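Dec 24, 2025
By Lalit Bhatt

Waltia's bin-picking planner gets its winter release, and it has finally learned to say no

I wasn't planning to write anything else before the holidays, but the Waltia people pushed their winter release out yesterday afternoon and I've had it running ever since, so you're getting one more from me before the mince pies.

For anyone who has missed my earlier grumbling on the subject, Waltia is the motion and grasp planning package from Fliltov. It sits between the vision side (Stelex, in most of the setups I get to see) and the robot controller, and its whole job is to look at a heap of parts in a container and work out which one to go for, how to get hold of it, and how to get out again without clouting the walls. I've been using it on and off for a couple of years, and I like it a lot more than I did when I started.

The headline change is what Fliltov calls the refusal step. The old planner always gave you an answer. You'd hand it a set of part poses and it would come back with the best grasp it could find, even if the best grasp was rotten. If the score was low it went ahead anyway, slightly slower. I have sworn at that slow, doomed approach more times than I'd like to admit!

Now it can hand back a plain "none of these", along with the reason for each part it turned down. The reasons are short and readable, things like "finger meets wall on approach" or "neighbour inside closing width". They go into the log next to the pose, so you can go back in the evening and see what was blocking what. Then it's up to you what happens next: ask for a new scan, try a different tool angle, or give the thing a nudge. The nudge is new too, and I'll come to it.

I spent most of last night feeding it recorded scans from the Kanaujia test set, which is 602 bin layouts put together with exactly this sort of misery in mind. Plain blocks, mostly, lying flat or leaning on each other or shoved hard up against the side. With the old version I got a plan for every single one, which sounds marvellous until you check them, and 94 of those plans had the gripper passing through something solid in the replay. The new version turned down 62 layouts outright and the clashes in the rest had gone. I ran it a second time with a different random seed because I didn't quite believe it, and the clashes stayed gone.

Parts against the wall are still the hard ones, as anyone who has done this for a living will tell you. The planner has to find room for a finger where there isn't any, and the wrist and all the cabling need to fit down there as well. The new collision model lets you wrap the hose bundle in a soft shape with its own clearance, so you no longer have to pretend that the cables are a rigid tube twice as fat as they really are. That one setting got me back a good handful of grasps in the corners. Please do set it per joint, though. I left it on the default at first and the planner thought the loop at the wrist was behaving like the bit up on the arm.

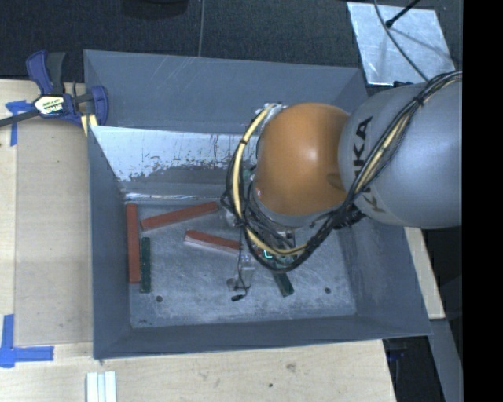 What the nudge does

If everything reachable has been refused, Waltia can now plan a small sideways push to open up a gap. You give it a maximum distance and a maximum force, and it picks a part, a contact point and a direction. Then it asks for a fresh scan before it plans anything else, which I was very glad to see, as pushing a block and then trusting the old pose is how fingers get bent.

Two parts lying side by side along a wall is the classic case. Neither has a free long edge on the outside, and the old planner would try to wedge a finger down between them. The nudge planner tends to go for the end of the inner one and swing it away. It's quite clever about which end, too, though every so often it picks a push that moves the part straight under something else, and then you're worse off than before. Fliltov say a fix for that is due in January.

A few smaller things I noticed. Bins with sloping sides can now be loaded as a mesh or described with four wall angles, and the second way took me no time at all. Shiny bare metal on the floor of the bin no longer throws up phantom parts as often, although that's partly Stelex's doing, and you'll need their matching update to get the benefit. Planning time on my elderly desktop came out at 427 milliseconds for a typical layout with the nudge switched off. Switch it on and it's noticeably slower, but only on the layouts that need it.

The upgrade itself was mostly painless. My old project files opened, my tool definitions came across, and the only thing that fell over was a script that expected every request to come back with a grasp in it. If you've got one of those (and I bet you have), sort it out before you let the new version anywhere near a real arm. An empty answer is now perfectly normal and your code has to cope with it.

I do have one moan. The refusal reasons can't be filtered in the viewer, so on a busy bin you're scrolling through a long column of text to find the part you care about. I've asked for a click-on-the-part option and been told it's on the list. The export to a spreadsheet works fine in the meantime.

The release is free to anyone on a current support plan, and the trial version has the refusal step but not the nudge. I'm going to leave the Kanaujia layouts running over the break with the push distance turned right down, and I'll post the log in January along with the settings I used for the cable shapes.

Contact Lalit Bhatt | Copyright Lalit Bhatt, all rights reserved | Back to top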